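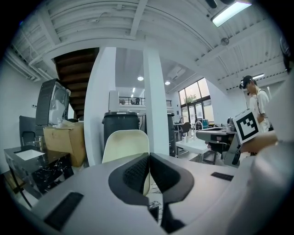 SLIDE 1 - the marker cube

Start here, don't do the bio first. Say hi, say Guerra bench group, move on.

Point at the cube. White, black and white pattern, held up by hand next to the pads. Whole talk hangs off that cube.
Wide lens, so the ceiling beams bend. Ask who's used a fisheye for pose. Wait for hands.
Pads: black, dotted grip texture, thick rubber rims. Come back to these on slide 4.

SLIDE 2 - what we compared

Two hand-held grippers, Bareck and Brendis. Same operators, same tasks, same wide lens on both.
3,000 demos planned. 2,767 kept. Say why the rest got tossed: lost tracking mostly, a few dead batteries (Nivaldo's fault, he'll laugh).
Don't read the table out. Colour key is bottom left, people always ask.

SLIDE 3 - tracking

Go slow, this is the bit Chantelle wants for her group.
Cube check before every session: hold it in view, turn it, compare pose against the arm's own numbers.
Bright windows hurt us. Exposure locked vs auto, show both curves. Locked won on Bareck, near enough a tie on Brendis.
Plain white walls = not much for the tracker to hang onto. Stairs and beams help alot.
If someone asks about a second camera: yes tried it, no, too heavy on the wrist after an hour.

SLIDE 4 - pads

Dotted texture vs smooth. 800 picks each, same objects in the same order.
Smooth dropped the bottles. Dotted held them but marked the soft foam, have the foam block in my bag, pass it round. GET IT BACK.
Brisa did the wear measurements, credit her out loud this time.
Rims: peeled on one set at pick 534. Re-glued, kept going, flagged in the data. Own it.

SLIDE 5 - controller

Short. Cauã's Bondley controller, default gains, then his tuned ones.
Play the clip, don't talk over it. If the clip dies skip to 6.
Default overshoots on close. Tuned is slower but the fingers stop where you ask.
Someone will ask about force control. Answer: October, if the new boards turn up.

SLIDE 6 - what I'd buy

Bareck body, dotted pads, locked exposure. Brendis has the nicer trigger, say so, be fair.
Budget question -> send them to Natanael, he has the quotes.

Questions. Laptop charger is under the lecturn, grab it befor leaving.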